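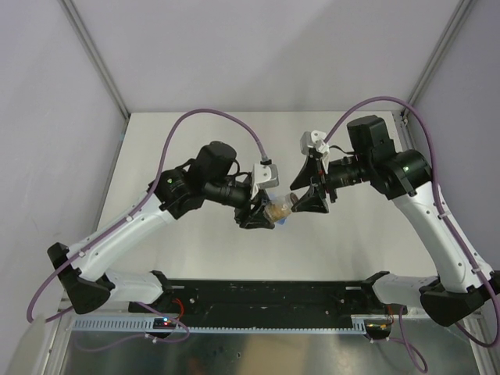 Demande n° 2199 : sous-titres français décalés et ordre des épisodes erroné

Service : assistance aux abonnés, catalogue animation
Plateforme : Besteo
Programme concerné : Okis, saison 1 (12 épisodes, format court)
Demandeur : Jamshid Tabrizi
Suivi par : Glenys Hollis
Priorité : normale
État : résolu, sous réserve du point ouvert en fin de fiche

Description initiale

L'abonné signale que les sous-titres français de la série Okis apparaissent trop tard à partir de l'épisode 5. Le retard n'existe pas dans les premiers épisodes. Compte tenu de la brièveté du format, une réplique sur deux s'affiche alors que le personnage suivant a déjà pris la parole, et les noms des plats, présentés en incrustation à l'écran, ne sont traduits qu'après leur disparition. L'abonné indique en outre que l'épisode consacré au bouillon de poisson est proposé avant celui où l'héroïne achète la marmite, ce qui lui paraît contraire au déroulement du récit.

Matériel déclaré : téléviseur connecté, application Besteo à jour. L'abonné précise avoir constaté le même comportement sur son téléphone.

Premier échange

Glenys Hollis, assistance aux abonnés :
Monsieur, nous accusons réception de votre demande et vous remercions des précisions fournies. Afin de poursuivre l'analyse, nous vous prions de bien vouloir effectuer les opérations suivantes et de nous en communiquer le résultat.
Fermer complètement l'application, puis la rouvrir.
Désactiver les sous-titres, lancer la lecture, puis les réactiver.
Sélectionner la piste audio originale, puis la piste française, en notant si le retard persiste dans les deux cas.
Désactiver l'option « Passer le générique ».

Jamshid Tabrizi, abonné :
Bonjour Madame. J'ai suivi vos indications dans l'ordre. Les deux premières manipulations n'ont rien changé. En version française, les sous-titres forcés (enseignes, menus du restaurant, étiquettes des bouteilles) sont également en retard. En revanche, lorsque je désactive le passage du générique, le retard est identique, mais il est présent dès la première réplique, alors qu'il ne m'apparaissait auparavant qu'après la scène du bureau. Je regarde cette série avec ma mère, qui ne comprend pas le japonais et qui s'intéresse surtout aux recettes. Une correction serait donc appréciée.

Analyse technique

Saeed Golestani, contrôle des contenus :
Lecture vérifiée sur navigateur et sur téléviseur. Le défaut est reproduit sur les épisodes 5 à 12. Le décalage est constant du début à la fin de chaque épisode et s'élève à 4 secondes. Il ne s'agit donc pas d'une dérive liée à la cadence d'images.
Les fichiers vidéo des épisodes concernés ont été remplacés en avril par le distributeur, Govindasamy, qui a supprimé le carton d'ouverture. Les fichiers de sous-titres n'ont pas été livrés de nouveau et restent calés sur l'ancien montage. Les sous-titres anglais présentent le même défaut. Les sous-titres pour sourds et malentendants, préparés séparément, sont correctement synchronisés.

Concernant l'ordre des épisodes, la fiche du programme reprend la numérotation de la première diffusion. Les métadonnées du distributeur suivent celle de l'édition vidéo, dans laquelle l'épisode de la marmite précède celui du bouillon. La demande de l'abonné est fondée sur ce point.

Mesure provisoire communiquée à l'abonné

Dans l'attente des nouveaux fichiers, il est recommandé de choisir la piste « Français (SME) » dans le menu Audio et sous-titres. Cette piste comporte des indications sonores supplémentaires, mais son affichage est conforme au dialogue. Le réglage doit être renouvelé à chaque épisode sur les téléviseurs, le choix n'étant pas conservé par le lecteur Fostov dans sa version actuelle.

Correction

Man-lok Yuen, exploitation :
Fichiers de sous-titres recalés reçus de Govindasamy pour les langues française et anglaise. Mise en ligne effectuée à 14 h 30. Cache du lecteur vidé. L'ordre des épisodes a été modifié dans la fiche du programme ; les résumés ont été déplacés en conséquence. Les abonnés ayant commencé la saison conservent leur progression, mais l'épisode proposé en reprise peut être un épisode déjà vu.

Saeed Golestani, contrôle des contenus :
Contrôle effectué après mise en ligne sur l'ensemble des épisodes concernés. Synchronisation conforme. Une coquille a été relevée à l'épisode 9, où « saké » est orthographié « sakè » dans la scène du comptoir. Signalement transmis au distributeur.

Retour de l'abonné

Jamshid Tabrizi :
Je confirme que les sous-titres sont désormais corrects sur le téléviseur et sur le téléphone. L'ordre des épisodes est bon également. La vignette de l'épisode du bouillon est toutefois restée celle de la marmite.

Point ouvert

Vignettes des deux épisodes intervertis : demande transmise à Shahab Ghaffari, service éditorial. L'abonné sera informé par courriel de la mise à jour. La présente fiche reste consultable dans son espace personnel, rubrique « Mes demandes ».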